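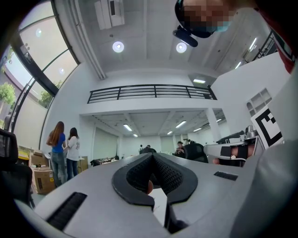 Thursday, two-level office, window side. Fingertip at the bottom of the jaw notch, second gripper on the right.

Right, notebook time, before I forget everything. I said I'd get our handling rules for the hand-held grippers written down before the Flernside visit, and so far I've got half a page of crossings-out and a cold tea. What follows is the version I'd be willing to argue for. Scribble on it if you disagree, but please use a colour that isn't mine.

Fingers first. The old Trarness sheet says "keep hands clear of moving parts", which is fine for a guillotine and no help at all with a tool you hold in your hand and shut with your own fingers. I'd rather have something people can follow:

- Fingers stay out of the jaw while anybody else has hold of the trigger. Same person on both, or no fingers.
- If you have to reach in to seat a pad or wipe it, say "in" out loud and say "out" when you're done. It feels daft for a day and then you stop noticing.
- Nothing gets poked into the notch to see if it fits. Use the 3 mm gauge in the drawer (and put it back in the drawer!).

Next, markers. Keep the printed square clean and flat, and don't touch the black blocks with your thumb. If a corner lifts, stop and swap the whole marker. I know a dab of glue is quicker. I did the dab of glue in June and spent an afternoon chasing a wobble in the tracking that came from one curled corner. New marker, new line in the log, carry on.

Vents are the one I keep nagging about. No tape over them, no labels, no resting a gripper slot-side down on a jumper. The Gaber test rig has a temperature cut-out and these haven't, so the only cut-out is you.

Head straps and the bits that go on them: adjust them standing still, with both grippers down on the bench. I've watched myself try to nudge a strap with the back of my wrist while holding a gripper, and I very nearly gave myself a black eye. Both down, adjust, both up. Hair tied back if it reaches the strap.

People in the background are where I've changed my mind. Our draft only talked about whoever is wearing the kit, and an open office is full of people getting on with their own jobs. So I want these in:

- A sign on the way in saying recording is on, at eye height, on both levels. The mezzanine counts.
- Faces get blurred before a file leaves the Stusudeck drive, and that means everyone, including us.
- If somebody asks to be left out, we move or we wait. We don't ask them why.
- Screens and paperwork with names on get turned round or covered first.

Boxes on the floor: I paced out the window side and I think we need a proper walking lane there. With something on your head you look down far less than you think you do. I'd like tape on the floor and nothing stored inside it, cardboard included. Chairs pushed in as well, because castors and trailing feet don't mix.

The checklist is now 23 lines, down from 41, and I still think it's long. Lines 5 to 9 all say "check the battery" in different hats. I'll merge those tomorrow unless someone shouts.

Where it lives: one printed copy in folder 305, one on the shared drive, and the printed one wins if they differ. I know that sounds backwards, but it's the one people have in front of them when they're setting up.

Still to sort: what we do about strong sun through the big windows. I'd like a rule about blinds, only I haven't worked out what it should say. Also need to order more gauges and ask Flernside whether their visitors bring their own straps or expect ours.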